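首页 | 家居 | 厨房 | 器物 | 专题 | 往期

水槽边的一平方米

2019年10月11日

分享 33　评论 10

Trusside的公共厨房改过一次，改的主要是水槽。原来的水槽是不锈钢的，单盆，很深，装在台面以下，龙头是一根直管，水直直地打到盆底，站在前面洗杯子的人衬衫下摆总是湿的。用了几年以后，盆底的划痕已经连成一片，角上积着茶垢，擦掉几天又回来。五月，物业把它拆了，换成白瓷的盆，配一只哑光黑的龙头，台面也一起换成白的。

这种改动在装修预算里通常排在最后几行。做厨房的人愿意谈柜门、谈灶台、谈冰箱能不能嵌进去，水槽往往是最后才定，尺寸是别人留下来的，样式从供货商的册子里挑一个。可是在一间供很多人共用的厨房里，灶台可能一天只开一次火，冰箱门开开关关也就是几秒钟的事，水槽边上却从早到晚有人。洗杯子，接水，洗水果，冲咖啡滤杯，把没喝完的汤倒掉，洗手，拧抹布。人在这里停的时间比在别处都长，手上又总是湿的。

Trusside在Stockdale的一栋旧楼里，楼上是办公间，底下一层是打通的大房间，开会、吃饭都在一处。厨房没有单独隔出来，水槽和台面就在大房间的一侧。这意味着水槽边的样子谁都看得见。关得上门的厨房乱一点没有关系，敞开的厨房里，一只没洗的锅能在所有人的视线里放一个下午。

改造的时候，最先讨论的是材质。

不锈钢有不锈钢的好处。它轻，耐摔，热锅直接放进去没有问题，玻璃杯掉下去多半也不会碎。它的缺点是声音大，水流打在上面嗡嗡响，在一间有人开会的大房间里很烦人。还有水渍，本地的水偏硬，干了以后留下一圈一圈的白印，不锈钢上看得尤其清楚。

陶瓷盆安静得多。釉面光滑，油污不容易挂住，用软布带一点洗洁精就能抹干净。它的麻烦在另一头：杯子磕上去，先坏的是杯子；铸铁锅磕上去，坏的可能是盆。铁锅的锅底在白釉上蹭一下，会留下一道灰黑的印子，看上去像裂纹，其实大多是金属粉，用去污膏可以擦掉。第一次见到的人往往吓一跳，以为闯了祸，悄悄走开，于是那道印子就一直留在那里，直到做保洁的人来处理。

最后选了陶瓷，理由很简单，这间厨房里很少有人用铁锅，大家洗得最多的是杯子和饭盒。盆沿做成圆的，手臂搁上去不硌，抹布一抹就过去了，没有藏水的直角。台下盆清理台面方便，但接缝处的胶容易发霉，每隔一段时间要铲掉重打；带边沿的盆把接缝抬高了，缝还是有，只是容易看见，也容易擦。这两种做法各有人喜欢，争不出结果，按自己愿意擦哪里来选就行。

龙头的颜色讨论得更久。

哑光黑这几年很流行，商场的样板间里到处都是。它配白盆好看，远看线条干净。用起来要注意的是水垢。亮面镀铬的龙头上，水渍是一颗一颗的，擦一下就亮；哑光黑的表面有细微的粗糙感，水渍干在上面是一层灰白的雾，擦得不勤，半个月以后黑龙头就成了灰龙头。不能用钢丝球，也不要用酸性强的除垢剂，一次下去颜色就花了。稳妥的办法是用完以后拿干布捋一遍，从根部捋到出水口，几秒钟的事。家里能做到，公共厨房里要看大家的习惯。

Trusside挂了一块小方巾在旁边，没有贴告示。头几个星期，有人拿它擦手，有人拿它擦桌子，后来慢慢固定下来，专擦龙头和盆沿。贴告示的办法以前试过，旧水槽上方曾经贴满了纸条，请随手冲洗，请勿倒茶叶，请勿倒咖啡渣，请把自己的杯子带走。纸条被水汽熏得卷了边，字也洇开了，没有什么人看。换新台面时这些纸条全部撕掉，墙也重新刷白，之后没有再贴。

弯管的出水方式解决了溅水的问题。弯管的高度和伸出的长度要跟盆配着看。太高，水落下来的力道大，照样溅；太短，水打在盆的后壁上，洗东西时手背老是碰到瓷。一般的做法是让水落在盆底中间偏后的位置，离下水口近一点，冲菜叶的时候顺手。安装之前最好把龙头放在盆上比一下，用一根线从出水口垂下去，看看落在哪里。Vavance的安装手册上也画了这样一张图，线的末端系着一枚螺母。很多装修现场跳过了这一步，装好以后再调就难了。
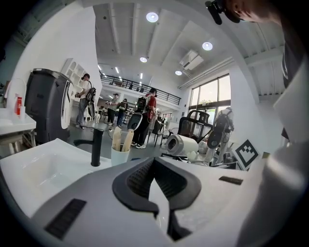
哑光黑龙头立在白瓷盆后方，旁边的白色杯子里插着两件浅色木制用具。

龙头右边的那只白杯子，是水槽边最常见也最容易被忽略的东西。

几乎每家厨房的水槽旁边都有这么一只杯子。它可能是一套茶杯里剩下的一只，也可能是缺了盖子的马克杯，或者是装过果酱的玻璃瓶。里面插的东西各家不一样：筷子，勺子，木铲，黄油刀，洗瓶子的长刷，偶尔还有一支笔。它放在那里多半没有经过什么设计，某一天有人洗完一把木勺，手边没有地方放，看见一只空杯子，就插了进去。第二天别人也这样做。

木头的器具放在杯子里，有一点值得留意。木勺木铲洗完以后，应该让宽的那一头朝上，柄朝下。宽头是泡过汤和油的地方，吸的水多，朝上才干得快。柄插在杯底，如果杯底积了水，柄的末端会先发黑。用久了的木柄，末端一圈颜色比别处深，摸上去毛糙，就是这个原因。解决的办法有两个，一是杯子底下垫一块折起来的纸巾，隔天换掉；二是换一只底部有孔的筒，下面接一只小碟。后一种在Fistach这样的杂货店里都能买到，陶的、竹的、铁丝编的都有。竹筒本身也会发霉，南方潮湿的季节里不太合适。

白瓷杯的好处是脏了看得出来。杯底有没有积水，有没有一圈黄渍，低头一看就知道。深色的筒好看，里面发了霉也看不见，要等到闻到味道才去洗。洗这只杯子的频率应该和换洗碗海绵差不多，但实际上海绵有人记得换，杯子常常几个月没有人动过。

浅色的木器新的时候都差不多，榉木、枫木、桦木，不仔细分辨很难说出是哪一种。用过一段时间就各有各的样子。炒过咖喱的会发黄，搅过甜菜汤的留着粉红，靠近锅边的那一侧慢慢磨斜。在共用的厨房里，木器往往不会有这么深的痕迹，它们被很多人短暂地使用，拌一下沙拉，抹一下酱，冲一冲，再放回杯子里。定期上一层食用油可以延长寿命，用干净的布蘸核桃油或者亚麻籽油，薄薄擦一遍，放一晚上，第二天擦掉浮油。橄榄油也能用，时间长了会有哈喇味。

再说瓶子。

水槽边的瓶子会自己增多，这是每个管厨房的人都知道的事。开始只有一瓶洗洁精，后来有人带来一瓶洗手液，又有人觉得洗手液太干，放了一支护手霜。然后是除垢剂，是去污膏，是不知道谁买的小苏打。每一瓶都用过几次，每一瓶都剩下一半。瓶底在台面上留下一圈水印，白台面上特别明显，要把瓶子一只一只挪开才能擦，于是大家绕着瓶子擦，那一圈圈的印子就越来越深。

Trusside在改造之前把旧水槽边的东西清了一遍，收出来一整箱。有几瓶是同一个牌子的同一种东西，前一瓶还没有用完，后来的人没有看见，又开了一瓶。清理之后定下的规矩是，台面上只留当天要用的，其余收到柜子里，柜门不上锁。规矩执行得不算严格。靠边的位置上总会冒出一只小瓶子，过几天换成另外一只，颜色也不一样。没有人认领，也没有人收走，它就在那里站着，台面的大部分仍旧是空出来的。

白台面要能空出来，得有别的地方接住这些东西。房间另一边的白墙上装着一组白色的方格架，格子很小，放不下锅，也放不下成包的纸巾，正好放杯子和零碎的小物件。架子做成小格，是做橱柜的人常用的一个办法。大层板容易堆，前面一排，后面一排，后面的永远拿不到。小格子一格放一样东西，放满了就是放满了，多出来的只能拿走。代价是擦灰麻烦，每一格有四条边，四个角，抹布要一格一格地进去。

架子的颜色和墙一样，远看不显。这也是一种取舍。刷成别的颜色，架子本身成了房间里的一件东西，里面的物品反倒退后；和墙同色，看见的就只有格子里放了什么。公共空间里放的东西五颜六色，谁也没有办法要求大家买一样的杯子，架子和墙越安静，越不显得乱。

费用的事也应该说一说。这次改造中，陶瓷盆和龙头的价钱加起来是873元，龙头占了一大半。真正花钱的是台面和人工。旧台面的开孔和新盆的尺寸对不上，补不了，只能整块换。做过厨房翻新的人对这种事情不会陌生，本来只想换一只盆，结果从盆换到台面，从台面换到后面的墙，最后连下水管也一起换了。要控制预算，动手之前先量开孔，在原有的开孔里找合适的盆，可选的款式会少一些，价钱会低很多。

下水管换得值得。旧管是波纹管，里面一道一道的褶子挂满了油和咖啡渣，堵过好几次，每一次都要把柜子里的东西全部搬出来。新换的是内壁光滑的硬管，带一个可以拧开的存水弯。拧开之前在下面放一只盆，这个步骤忘记一次就会记一辈子。咖啡渣仍然不应该往下倒。它不溶于水，碰上油脂会结成硬块，用通管的药剂也化不开，只能用手掏。现在水槽下面放了一只带盖的小桶，专门收咖啡渣和茶叶，满了拿到楼后的花坛里去，和土拌在一起。花坛里的薄荷长得很旺，跟咖啡渣有没有关系说不好，薄荷在哪里都长得旺。

还有高度。国内的台面高度多数做到八十到八十五厘米，洗碗的时候腰是弯的，个子高的人弯得更厉害。切菜和洗碗需要的高度并不相同，切菜时手在台面上方，洗碗时手在盆里，比台面低了一截，所以水槽的位置理应比切菜的位置高一些。家里装修可以按照常洗碗的那个人来定，站直，手肘弯曲，从手肘往下量一个拳头多一点的距离。公共厨房没有一个固定的人，只能取中间。盆浅一点会有帮助，旧的那只盆深，弯腰弯得多，站着洗完一摞饭盒，直起身来要停一会儿。浅盆的缺点又是溅水，要靠龙头的高度和水压来调。水压可以在角阀上拧小一些，够用就行。

照明容易忘记。台面上方如果只有房间顶上的灯，人站在水槽前，影子正好落在盆里，杯子底下有没有洗干净全凭手感。在吊柜底下加一条灯带是常见的办法，没有吊柜的，可以在侧面的墙上装一盏小灯。灯不必很亮，颜色不要太黄，太黄了看不出油。Trusside的灯还没有装，线已经留好了，等下一笔预算。

使用到现在，新水槽上有了一些痕迹。盆沿靠外的地方有一处很小的缺口，比米粒还小，摸得到，看不太出来。龙头根部有一圈白色的水垢，方巾擦不到那里，要用旧牙刷。台面上有一块浅浅的黄印，是一包没有及时拿走的姜黄茶留下的，用小苏打调成糊敷了一夜，淡了一半。姜黄、红酒和蓝莓，是白台面最怕的几样。见光会慢慢褪，有窗的厨房可以等一等，先不要急着用漂白水，用得多了台面会失去光泽，以后更容易吃色。

保洁的做法也跟着变了。过去每天傍晚擦一次，现在分成2次，午饭后一次，傍晚一次，每一次的时间都比从前短。午饭后那一次主要是收杯子和冲盆，把滤网里的饭粒倒掉；傍晚那一次才擦龙头，擦台面，把木器从杯子里拿出来，杯子倒扣一晚。早上第一个来的人把杯子翻过来，再把木器插回去。这件事没有排过班，谁先到谁做。有时候早到的人只接水，不理会那只倒扣的杯子，木器就在沥水布上多躺一个上午。

打算给自己家换水槽的读者，可以先做一件不花钱的事：把水槽边所有的东西都拿开，放到餐桌上，一样一样地往回拿，用到哪一样拿哪一样，过一个星期看看餐桌上还剩什么。剩下的收进柜子，再量一量台面空出来多大。很多时候，想换盆是嫌它小，东西拿走以后，盆还是那只盆，够用了。如果仍然要换，带上旧盆的开孔尺寸、柜子的内宽、墙上冷热水口的位置，再带上家里最大的那只锅。锅带不动，就量锅的直径，连两边的耳朵一起量。

锅耳朵经常有人忘记。Trusside订盆的时候就忘了，那只最大的汤锅现在要斜着才放得进去，洗完一边，转过来，再洗另一边。

上一篇 | 下一篇 | 返回专题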